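Household Tips: Getting Good Work Out of a Tabletop Helper Arm

More people are renting a robot arm for small chores, and we get letters about them. We have had the Satard kit from Cistley on loan since June. The kit costs 843 dollars to buy, or you can rent it from Jovport for 178 a month. These tips should save you some trouble with either one.

Clear the work surface first. The arm sorts small things well when they have space between them. A heap of mail with coins underneath will slow it down.

Pick a matte surface if you have one. Shiny plastic throws glare under a ceiling light, and ours made more wrong grabs there than on a cotton placemat. Turning off the overhead light and using a side lamp also helped.

Wipe the finger coating weekly with a damp cloth and a drop of dish soap. Do not use rubbing alcohol. Natanael Prado, who handles repairs at Jovport, told us he replaces more fingers ruined by cleaners than by wear.

Keys are harder than they look. They lie flat, and the rings roll. Spread the bunch a little before you start, and set the grip to 2. Higher settings pushed our keys across the table.

Slow the travel speed to the middle setting for anything on a ring or a chain. The fast setting is fine for sponges and socks.

Wrist camera views, one during a fast move and one with keys on the table:
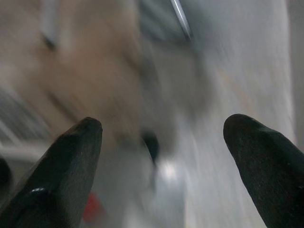
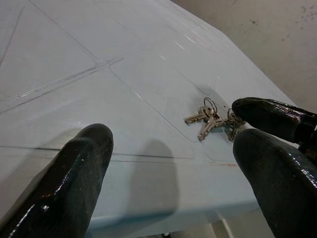

Save your settings before you unplug. The Satard forgets the grip and speed if the power goes off first, and the manual leaves this until page 504.

If you mostly want dishes put away, look at the Giáp instead. It has a longer reach and costs more, and we have only tried it in the store. For a junk drawer or an entry table, the Satard does the job, and one month's rental is enough to find out if you will use it.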